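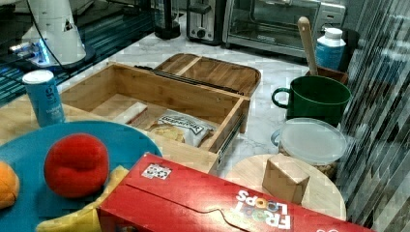
Kitchen bench notebook, August, Saturday

Came in early to get the budget page straight before the Clavham order window closes, and of course I spent the first hour making tea and reading old entries. I'm writing this down while it's fresh, partly for me and partly for whoever picks up the purchasing after I go on leave. Sorry in advance for the length, you all know how I get.

We have 3,000 left for the kitchen station for this budget year, and that has to cover hardware, spares and shipping. I went in thinking we would put most of it toward a second arm mount so we could run both sides of the counter. Having gone back over my notes, I've cooled on that a bit. A second mount is lovely to have (I'd be the first one to hug the delivery driver), but we'd be adding it to a station where we are still short of fingertips, cables and decent handles, and then we'd have two arms waiting on the same missing parts.

So, handles. The cabinet work is where the wear goes, on the fingers and on the fittings both. I'd like us to stop buying pulls one by one from whatever hardware store is open and settle on a type we can reorder. The round bar with the rosette base is my favorite for this. It's slippery enough to be a fair test and it is the sort of thing people really do have at home, so if the grasp is poor we learn something useful. I've put down two finishes on the list, the dark bronze and one brushed, so that the wrist camera gets something shiny and something dull to deal with. The highlights on the bronze are a nuisance to the software people and I think that's exactly why we should keep it.

Suominen quoted for replacement fingertips, 777 for the full kit with the pads and the screws. I asked whether they'd sell the pads alone and they will, only the lead time is longer, and I'd sooner pay for the kit and have it in the drawer. 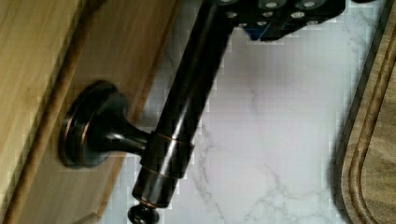 Tapio Jääskeläinen wrote back that he'd still buy the second mount first. His reasoning is that prices for mounts go up every time Elameck changes the bolt pattern, while fingertips can be had any week of the year, and that if we wait we'll end up paying for an adapter plate as well. He also asked, very politely, whether I had included shipping from Starnelport. I had not. I have now, and I'm grateful to him, even if it did spoil my nice tidy column.

I do take his point about the adapter plate. What I can't get around is service time. Every arm we add needs its own calibration slot, and the calendar is already tight enough that I've been booking mine before breakfast. I'd like to hear from Kalevi Miettinen on this before we commit, as he does the calibrations and will have a much better feeling for what another one would cost us in hours.
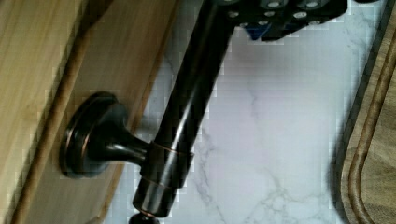

My other worry is the wrist cameras. We have no spare at all. If one goes, the station is down until the next one arrives, and a stopped station costs us far more than a camera does. I've added one to the list, plus 4 of the short cables with the strain relief, the ones with the right-angle plug. Please don't let anyone swap those for the straight ones to save a little money! We did that last year and the plugs stuck out into everything.

Where the list stands as of lunchtime:

Fingertip kit, Suominen: yes
Bar pulls, two finishes, with spare screws: yes
Wrist camera, 1 spare: yes
Short cables, right-angle plug: yes
Second arm mount: waiting on Kalevi
Shipping from Starnelport: added, thank you Tapio

Still to do: ask Elameck if the current mount can be held at today's price without a deposit, and get the Clavham form signed. The blank forms are in the blue folder, behind the old warranty papers.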